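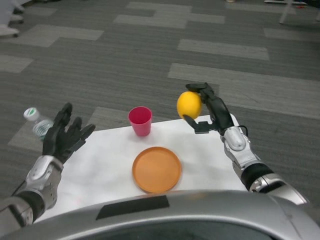

How to keep a lap chart by hand

Every kart club has a timing system, and every timing system has a bad afternoon. Ours picked hour four of the Predby Six Hours, when the screen in the pit lane froze with us in the lead and stayed that way for longer than was decent. We enjoyed it enormously. We were eleventh.

I have kept a paper chart at every endurance race since. It costs a pencil and most of your social life for the day, and it will tell you who is leading, who thinks they are leading, and when your driver last came in. What follows is how I do it. There are other ways, and somebody in your team will explain them to you while you're trying to write.

What you need

A clipboard with a proper spring. Pencils, plural, the soft kind that still write when the paper has gone limp. A rubber. A clear plastic bag big enough to get the board and your writing hand inside. A wristwatch or a cheap digital clock, set to whatever clock race control uses, which you find out by walking over and asking.

Don't use your phone. It'll ring, or go dark, or you'll look at something else on it.

Ruling up the sheet

Turn the paper sideways. Each row is one lap of the race, numbered down the left-hand edge. Each column is a position on the road, leader first. Next to the lap number leave a narrow column for the time of day, and on the far right leave a wide one for notes.

A Predby six-hour race runs to a little over 200 laps if it stays dry, so rule up your sheets the night before and number them all the way down. Do more than you think. I once ran out and finished a race on the back of a Jalach circuit menu, and there's still an argument about whether I wrote a 7 or a 1 beside the baked potato.

Where to sit

Somewhere you can see the timing line and read the numbers before the karts get to it. At Jalach that means the bank on the outside of the last corner, where you get a good two seconds with the number panels facing you. The pit wall feels more important, and you'll see nothing from it but a blur and the back of your team manager.

Sit down. People talk less to someone who is sitting down.

Writing the chart

Start with the grid. Write the starting order along the top as row nought and check it against the sheet on the noticeboard, then check again just before the off, as somebody always fails to get going.

When the leader crosses the line at the end of lap one, write the number in the first box. Then write every kart that follows, left to right, in the order they cross. Eyes on the track, pencil moving, no looking down to admire your handwriting. When the leader comes round again, drop to the next row, whether or not you've finished the last one.

That's the whole method, and for the first few laps you will wonder what the fuss is about.

Then the leader catches the backmarkers. From here on, the row tells you who crossed the line between one passing of the leader and the next, and a kart that's missing from a row has been lapped. Leave it missing. Do not squeeze it in out of pity. If kart 14 has appeared in every row but two, it is two laps down, and you can say so with great calm to anyone who asks.

Every sixth row, write the time of day in the narrow column. You need this for stints and for arguments, chiefly arguments.

Pit stops

This is where charts go to die. Put a small P after the kart's number on its last crossing before it comes in, and note the time on the right if it's one of yours or one you're racing. When it comes back it'll be in a different place in the queue, probably on a different lap, and it may have a different driver in the same helmet.

At Jalach the pit lane runs alongside the track and crosses the timing line, so a kart stopping beyond the line has completed its lap and one stopping before it hasn't. Walk down and look at where your own pit box is. Team Fleury spent a whole season convinced they were being robbed of a lap per stop. They were parked in front of the line, quietly robbing themselves until they set off again.

If the leader pits, you need a new kart to hang the rows on. Pick whoever is next on the road, put a ring round the number, and carry on. Changing your mind about this halfway down a sheet is legal but unwise.
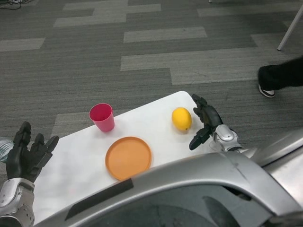
Yee-man Sin disagrees with me about the ring, and says you should hang the rows on your own kart from start to finish, never mind who's leading, as it's the only one you'll reliably recognise when it rains. You work out the gaps afterwards. She has a point, and her charts are far tidier than mine, but I can't do the sums fast enough to shout them at anybody.

When you lose the thread

You will. A wasp, a safety car, a question about sandwiches. The trick is to draw a wavy line through the rest of the row, wait for a kart you're certain of, and start again on a fresh row. Put a question mark in the notes. Later, borrow somebody else's chart and fill the hole in. Yung-ching Poon usually has one going further along the bank, and we swap at the halfway point like spies.

Never guess. A gap can be mended, but a guess looks exactly like a fact by teatime.

Taking turns

Two people is right. One calls the numbers, one writes, and you change over every time your team changes driver. Oi-ling Leung calls for me, in a flat voice that could be reading out a gas meter, and I wouldn't swap her for a grandstand full of cameras. Agree beforehand how to say the awkward ones. We say "one-five" and "five-oh" and have been friends ever since.

If you want to protest a result

Take the original sheets, rubbings-out and all. Don't copy them out neatly first. The clerk has seen neat charts before and knows what they mean. Mark the rows you're complaining about, have the times ready, and check the deadline in the club regulations, because it's shorter than the queue for the toilets.

The Stovska box came back to life at Predby with a lap missing for half the field. Our chart and Yung-ching's agreed on every kart but one, and the results were put right before the trophies went out. We were promoted to tenth.

Keep the sheets in a dry drawer. Mine go back to the May before last, and I've needed an old one exactly once, to settle a bet with Szu-yu Chuang, who still owes me a pie.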